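# Storing small citrus without a refrigerator drawer

My refrigerator has one crisper drawer, and from late fall on it is full of cabbage. Citrus has to live somewhere else. Over the past two winters I have tried most of the obvious places and kept notes, and this post is the condensed version. It covers mandarins and small oranges only. Lemons behave differently and grapefruit are too big for any container I own.

The fruit comes from the Pelupessy market hall, usually in a mesh bag, sometimes in a thin cardboard tray. Neither is good storage. The mesh presses into the peel at the bottom of the bag, and the tray has low sides that let the top layer roll. I empty both the same day.

## Sorting

Sorting is done on a bare, light-colored surface in daylight. I used to do it on a dark cutting board and missed soft spots regularly. A soft spot on a mandarin starts as a slightly duller patch, and against a dark board the whole fruit looks bright. On white it does not.

The procedure takes up to 8 minutes for a full bag:

1. Wipe the surface and dry it completely.
2. Put the fruit down one piece at a time, stem end up.
3. Turn each piece once and press lightly with the thumb near the stem.
4. Separate anything that gives more than the rest.
5. Look at the shadow side again before putting it in the container.

Step 5 was added last. Most of my misses were on the side turned away from the window, so each piece now gets a second look from there.

I do not wash anything at this stage. Water sits in the dimple at the stem and mold starts in it. Washing happens right before eating, or before zesting if the peel is going to be used.
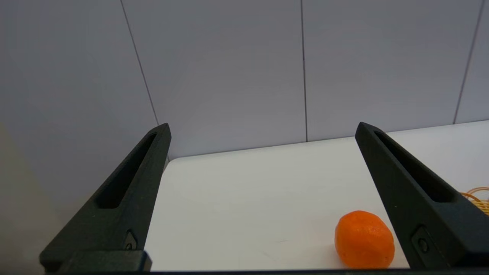

Peel texture is the most useful indicator I have found, more useful than color. A mandarin can be deep orange and already hollow under the skin. What I look for is a peel that is evenly dimpled and still has a little gloss, on a fruit that feels heavy for its size. Shape tells me very little. The small orange one on the white tabletop is somewhat irregular, taller than it is wide from that side, and I would not hold that against any fruit. Very round ones have been dry inside just as often. Loose skin is normal in some varieties and a bad sign in others, which makes it a poor test unless you know exactly what you bought. The market labels do not always say.

Weight can be measured if you want to be strict. I did it for one month with a kitchen scale from Bremlow that reads in single grams. The fruit kept at room temperature lost weight steadily, and the ones near the radiator lost it fastest, as anyone would expect. I stopped weighing after that. The thumb test gave me the same answer in less time.

## Containers

I have used four types.

**Glass bowl.** Looks fine, performs badly. There is no airflow at the bottom, and in a cold room moisture collects under the lowest fruit. Mold appeared at the contact points every time I went past a week.

**Wire rack.** Best airflow of the four. The wires leave marks on soft-skinned fruit, and on mine the gaps are wide enough for the smallest mandarins to drop through. I still use it for oranges.

**Paper bag.** Acceptable for short storage. The problem is that the contents are out of sight, and I forget to check them. One spoiled piece will take two more with it before I notice the smell.

**Wicker basket.** My current choice for anything that will be eaten within the week. Air gets in from all sides, the strips give a little under the weight, and an open top makes inspection automatic. Its weak point is cleaning. Juice from a split fruit gets into the weave and has to be brushed out with warm water and a small amount of soap, then left to dry overnight.

A small basket is better than a large one here. With a large basket I fill it, and the bottom layer is then not touched for days. With a small one I am forced to keep it to a single layer and restock from the cold shelf in the hallway. Oval is easier to place on a narrow counter than round, although that depends on the counter. 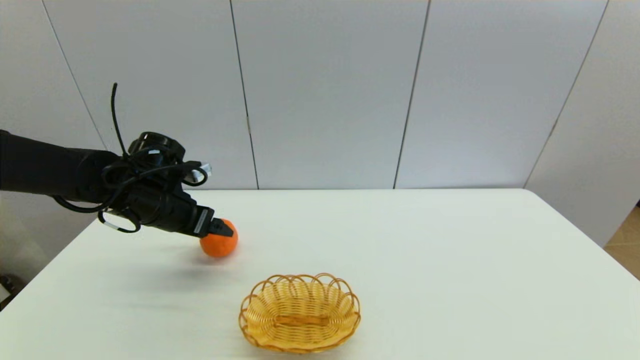

Restocking is where the system used to fail. I would add new fruit on top of old and eat from the top, so the oldest pieces stayed at the bottom indefinitely. Now the basket is emptied onto the table before anything new goes in. Old fruit goes back first, at the end nearest the front of the counter, and new fruit goes behind it. I do this on Thursday, the evening after the market.

## Temperature and position

The hallway shelf is the coldest indoor spot I have that does not freeze. It is an open Plondudier unit, 29 centimeters deep, and holds two trays side by side. Oranges keep there for several weeks. Mandarins keep for less, and I check them twice a week.

In the kitchen, three positions are ruled out:

- Next to the stove, for heat.
- Under the window in direct sun. The peel on the exposed side goes leathery within days.
- Next to the bananas. I have read conflicting accounts of how much ethylene matters to citrus. I keep them apart anyway and have no data to offer.

What remains is the end of the counter by the tiled wall. The tile stays cool and wipes clean. I leave a gap behind the basket as wide as my hand so that air can move through the back of it.

## Lining

I tried lining the basket three ways. Paper towel absorbs well but stays damp if something leaks, and the fruit then sits on wet paper. A cotton cloth has the same fault, only slower. The third was a mesh drawer liner from Pondeo, cut to the oval with scissors, and it has been good enough that I stopped looking. It lifts the fruit slightly and rinses clean under the tap. The cut edge frays a little.

No liner at all is also fine if the weave is smooth. Run a fingertip along the inside first. Any strip end that catches on skin will also catch on peel, and a punctured mandarin lasts a day or two at most. Trim the end flush or rub it down with fine sandpaper.

## What to do with rejects

Anything that fails the thumb test but is not moldy gets juiced the same evening. A batch of rejects from one bag usually gives me less than 200 milliliters, enough for a salad dressing with some left over. Dry ones are not worth juicing. I zest those, spread the zest on a plate, and leave it on top of the refrigerator until it crumbles.

Moldy fruit goes straight out, along with a wipe-down of whatever it was touching. I do not cut around mold on citrus. The flesh is too wet for that to be a sensible bet.

## Open items

I have not tested wrapping individual fruit in tissue. It is supposed to extend storage on the cold shelf by limiting contact, and the theory is reasonable, but it also hides the peel from inspection. If I try it next winter I will wrap one tray and leave the other as a control.

I also want a lid for the hallway trays that keeps dust out without stopping air. Window screen stapled to a light frame would probably do it. The frame has to clear the shelf above, and I have not measured that yet.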